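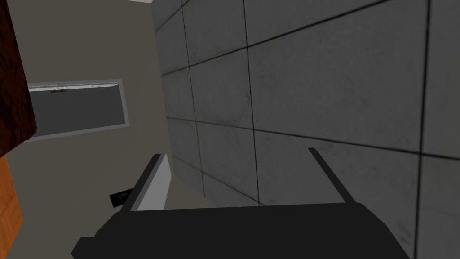
**Genetic ancestry testing** is the sale or study of DNA results that claim to say where a person's forebears lived. A customer mails in a saliva sample and gets back a table of percentages, usually with a coloured map. The science underneath is sound in parts. The way it is sold is another matter.

## Basis

Nearly all human DNA is shared. Tests look at places in the sequence where people tend to differ and compare a customer's pattern with those of a reference panel, made up of people whose family origins are thought to be known. A result of "30 per cent Scottish" means the sample looks partly like the people a company has labelled Scottish. It does not place an ancestor in Scotland.
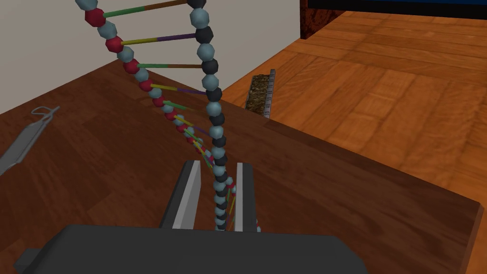
*Model of the DNA double helix. The thin rods joining the two strands represent base pairs.*

Panels are mostly built from living people, so the comparison is with present-day groups. Borders, languages and group names have all changed over the centuries the reports claim to cover. Few sellers publish enough about their panels for an outsider to check them.

## Accuracy

Tests are good at finding close relatives. A parent or full sibling is rarely mistaken, and first cousins usually show up clearly. Regional percentages are much weaker, especially at small values, where a trace of some far-off region may be nothing more than noise.

In November, the genealogist Ashwin Devadiga compared reports from 2 sellers, Idberg and Prokwood, for 11 members of one family. In 4 cases the firms named different main regions. Idberg put this down to panel size, and Prokwood blamed its region names. Neither explanation was backed by released data, and a single family is a thin base for any broad claim, including Devadiga's.

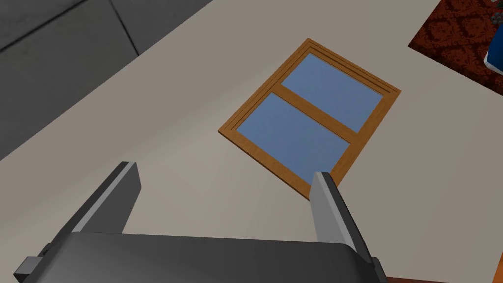

**Can two full siblings get different ancestry results?**
Siblings often do get different results, as each child receives a different mix of the parents' DNA. The gap is usually modest, but a small regional share can appear in one report and be missing from the other.

## Privacy and criticism

Relatives who never took a test can still be identified through those who did. Consent forms tend to be long, and promises to delete data are hard for a customer to verify. The seller Honkanen describes its stored samples as "anonymous", a doubtful word for material that can point to a named family.

Critics also object to the habit of treating culture as something inherited in percentages. Membership in an Indigenous nation, for instance, rests on that nation's own rules, and a mail-in kit cannot settle it.

*Last reviewed 2023-11-29.*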